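Stuck in Ridon, chapter 2 – the clock room, and is my save broken?

Princess Belmonte
Posted 11th May

Hi all, hoping someone can help before I give up and start over. Playing Linley on the PC, hidden object adventure, got it in March in a sale and only just got round to it. Loving the story so far, bit slow at the start but the music is gorgeous.

Right, so. Chapter 2, the village of Ridon. I've done the bakery, done the well, got the brass key off the old woman Nako (took me ages, she wants the BLUE ribbon not the red one). Went up to the clock room. There's the big dial on the wall with the four animals round it and you have to set the hands. The clue in the journal says "the hare wakes before the owl sleeps". Tried every combination I can think of and the door stays shut.

Also, the hint button just points me back to the bakery, where there's nothing left to find. So either I've missed something or it's a bug. I've got 28 of the tokens if that matters. Playing on the middle difficulty, no skip on the puzzles until the timer fills and mine never seems to fill!!

Don't want spoilers for anything after this room please. Just the clock.

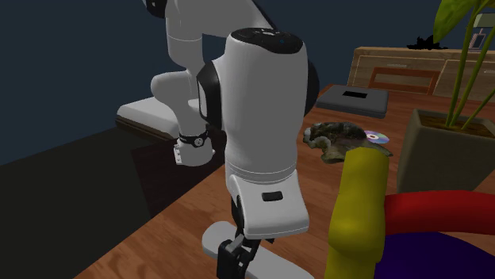

2 replies

Daher531

Not a bug, or not the one you think. You've missed the second journal page. Everyone does. It's in the bakery, that's why the hint keeps sending you there. Go in, click the flour sacks on the left, then click them AGAIN after the mouse runs off. First click only gives you the mouse. Page is under the bottom sack.

The page gives you the other half of the rhyme, something about the fox. I've not got it in front of me so going from memory here –

Short hand on the hare
Long hand on the fox
Pull the chain once, wait for the chime
Then move the short hand to the owl
Pull the chain again

Door should open. If you pull the chain before the chime has finished it resets and you have to do the lot again. No message or anything, it just quietly goes back. Drove me up the wall the first time.

Your skip timer not filling is a seperate thing. It stops whenever the journal is open, and it stops if you leave the room. So if you're hopping back and forth to the bakery looking for stuff it'll never get there. Stand still in the clock room with the journal shut and make a cup of tea. Couple of minutes on middle, longer on hard. There's no skip at all for the last puzzle in the chapter but you said no spoilers so forget I said that.

Tokens don't matter for the door. They're only for the bonus chapter, and you can go back for any you missed from the map once you've finished the main game. I got to the end with loads missing and it was fine.
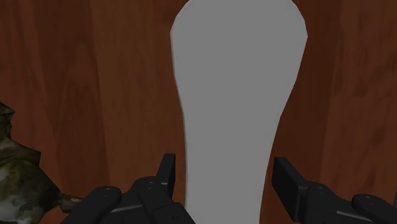 One more thing, save before you go through the door. Proper save from the menu, the autosave in this game only kicks in when you change area on the map and the clock room counts as the same area as the village. Lost a whole evening to that. If your save really is broken you'll know becuase the ribbon comes back into your bag after you've given it to Nako. If that's happened, load the one before. If you haven't got one before then yes, it's a restart, sorry. Chapter one goes quick the second time though, maybe half an hour if you click through the talking.

And it's a good chapter after this. Best bit of the game for me, the voice acting picks up and the hidden object scenes are less dark. I'd turn the brightness up for the cellar anyway.

tilly_m

had the same problem, gave up and put it on easy lol. you can change it half way through, options then difficulty, keeps your save and everything. on easy the animals light up when the hand is on the right one

think it does lose you the 1,000 point bonus at the end of the chapter but I never worked out what the points were for

Princess Belmonte

It was the sacks! Clicked them once on day one, got the mouse, never went back. Thank you Daher. Door's open, though the order was the other way round for me – long hand on the hare, short on the fox, then the long one to the owl. Maybe it's random each game? Anyway chain, chime, chain worked.

Ribbon is not in my bag so I think the save's ok. Staying on middle for now. Off to find the cellar.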